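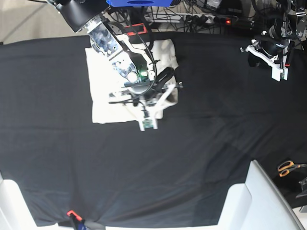 ## How my heron photo went everywhere without me (a thread)

1/ In April I took a picture of a heron standing on the roof of a parked police car by the river in Kireseck. It's the most widely seen thing I will ever make, and my name is on almost none of it.

2/ I'd gone out to shoot the footbridge. I have wanted one decent picture of that footbridge since I moved here and I still don't have it. The light was bad, a delivery van was parked in the wrong place, and then there was a heron on a police car, looking like it had just been promoted.

3/ Settings, for those who always ask: 200mm, 1/500, f/5.6, ISO whatever the camera felt like. I was standing next to a trash can. It smelled the way you'd expect.

4/ I got 3 frames. In the first the bird is blinking. In the last it's leaving. So the middle one it is, and please stop telling me I have a great eye for the decisive moment.

5/ Posted it Sunday night with the caption "new sheriff" and went to bed. By breakfast a page called Brirkedmont Laughs had it up, cropped square, with the caption "new sheriff." They did add a crying-laughing emoji, so I suppose that's their contribution.

6/ The crop took off the heron's feet. I want that on the record. Those were good feet.

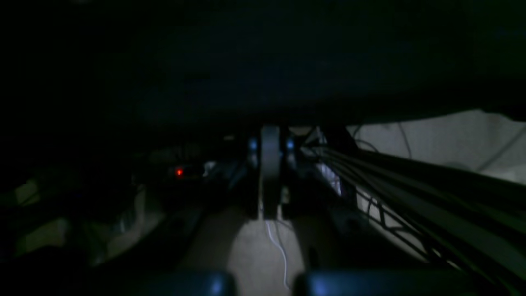
7/ Did they ask before they used it?

They didn't. I found out when my cousin sent it to me and said I should try taking pictures like this.

8/ From there it got to a car insurance blog, two birding groups and a radio station that said it was taken in Vutcombe. Vutcombe people then argued in the comments over which parking lot it was. One man was very sure. He gave directions.

9/ A birding group spent an evening on whether it was a young bird or an adult (adult) and whether the photo was fake (it isn't). Someone said the shadow was wrong. I'd like to say I stayed out of it. I posted the raw file at 1 a.m.

10/ Then I wrote to Saranya Thomas, who taught the evening photo class I took at Hayes and who has had her work lifted more times than she's had it bought. I asked her what to do. She wrote back, "Send invoices. Be boring."

11/ Being boring, as explained to me: say the picture is yours, link the original post, say what you want (credit, money or removal, pick one), give them a date. No adjectives. I'd written a first draft with a lot of adjectives.

12/ I sent the boring version to everybody I could find an address for. The insurance blog paid. They paid $60, within a day, with a nice note, which made me feel I should have asked for more.

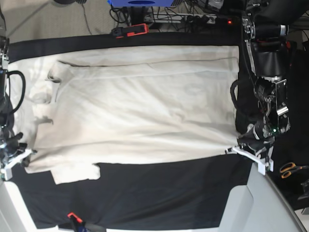

13/ The radio station added my name and spelled it wrong. I wrote again. They fixed the spelling and left Vutcombe in. I've decided to let Vutcombe have this one.

14/ Brirkedmont Laughs took nearly two weeks to answer and then said credit "doesn't fit the layout." They have since put their own watermark on it, right across the light bar. The layout had room for that.

15/ So what I do now: small name in the corner, somewhere a lazy crop would have to cut off something funny to lose it. Contact address in the file info too, though most sites strip that out on upload. I still keep the raws. Keep your raws.

16/ And no, I don't put a giant watermark over the middle. I tried it on a few old pictures and they looked like they were being held for ransom.

17/ I went back to the river last week for the footbridge. Same van.

18/ A few of you asked about prints. Yes, with feet. Message me, I'll work out the postage.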